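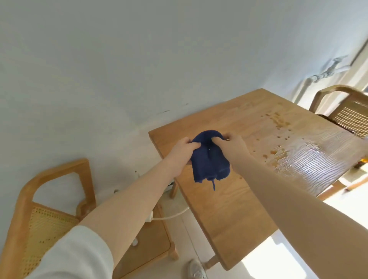
Cloths, crumbs and wooden tables: the questions I get most

My post about wiping down a wood table brought in more mail than anything else on this site (who knew!), so I've put the answers in one place. Last updated 20 March 2024.

Do you wipe first or pick up the crumbs first?

Crumbs first, if they're dry. I sweep them into my hand with the edge of a folded cloth. Saucy drips get a damp cloth laid on top for a minute, and then they lift off without any scrubbing.

How wet should the cloth be?

Wrung out until it stops dripping, and then one more twist. If you're leaving shiny streaks across the grain, it's too wet. No big deal, just go over it with a dry cloth right away.

With the grain or across it?

With it, end to end. I do go across when I'm chasing a spill before it reaches the edge, and then I finish with a couple of long strokes the right way.

Why dark cloths? Don't they hide the dirt?

They do, a little! But tomato and curry ruined every white cloth I ever owned, and my navy ones still look decent after two years. I rinse until the water runs clear so I'm not going by the color. The loop is what sells me, though. A cloth that hangs up dries overnight, and one left in a heap by the faucet smells awful by breakfast.

Will orange stains come out of light wood?

Fresh ones, nearly always. For older ones I use a drop of dish soap in warm water, wipe, rinse the cloth, wipe again, dry. Érica Lopes wrote in from Medton to say she uses baking soda paste, but it left a dull patch on mine, so try it somewhere hidden first.

What about cane chairs?

Crumbs get into the weave like you wouldn't believe. I use a soft dry brush, or the vacuum on low, and a barely damp cloth for anything sticky. Pull the chairs out before you wipe the table or you'll be doing them twice (ask me how I know).

How often do you wash the cloths?

Every day in the week we have people over, every other day if it's just us. Hot wash, no fabric softener. Softener makes them push water around and they stop soaking it up.

Can I send you a question?

Please do! Use the contact form and put "cloths" in the subject line.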